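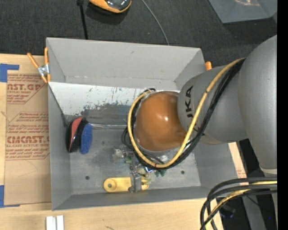
Grey bin with flared sides on a wooden tabletop, with a scrubbing brush on the bin floor.

Storkitz publishes cleaning and inspection guide for open metal bins

January 31, 2021 – Storkitz, the supplier of workshop storage and handling containers, has published a revised guide to the cleaning and inspection of large open bins. The guide applies to grey metallic bins with flared sides, used on benches and tabletops, and replaces the sheet issued with the Fimer range.

The revision follows a review of returned bins completed in December. Storkitz examined 100 bins sent back by customers at the end of their hire period. Most complaints concerned the look of the inner faces. Scuffs, streaks and areas where the paint had been scraped away were often reported as faults, although the metal underneath was sound.

The new guide separates surface marks from damage. A scuff on a wall is recorded and left alone. Scraped paint is recorded with its position and greatest width, and the bin stays in use unless bare metal shows signs of rust. A dent that stops the bin from sitting level, or a split at a corner, means withdrawal.

Cleaning is carried out by hand with a short brush and a mild detergent solution. Work starts at the top of the back wall and moves down to the floor, followed by the side walls and the front. The corners where the sloping walls meet the floor are brushed last, as loose material collects there. The solution is left for 5 minutes on heavy soiling and then wiped off with a cloth. Wire brushes and scouring powders are excluded for painted faces.

"The old sheet told people to keep the bins clean and gave them no way of judging the result," said Apostolos Spanos, product manager at Storkitz. "Staff scrubbed at worn paint because they took it for dirt. The streaks became wider and the bin came back to us. The guide now says where to stop."

Brushes should be stored outside the bin between uses, with the bristles clear of any surface. Tabletops should be wiped before the bin is put back – grit trapped under the base will mark wood.

The text was tested at two sites, Konstantinidis and Jundamis, where the bins are used for sorting small parts. Comments from both led to a shorter inspection form, now 2 pages long, and to a separate line for marks on the back wall.

A printed copy will be packed with each new bin. Storkitz has also printed 600 copies for existing customers, who can order them free of charge through their usual sales contact. Bins already in service need no modification, and inspection records kept on the earlier form remain valid.

Press contact: Apostolos Spanos, Storkitz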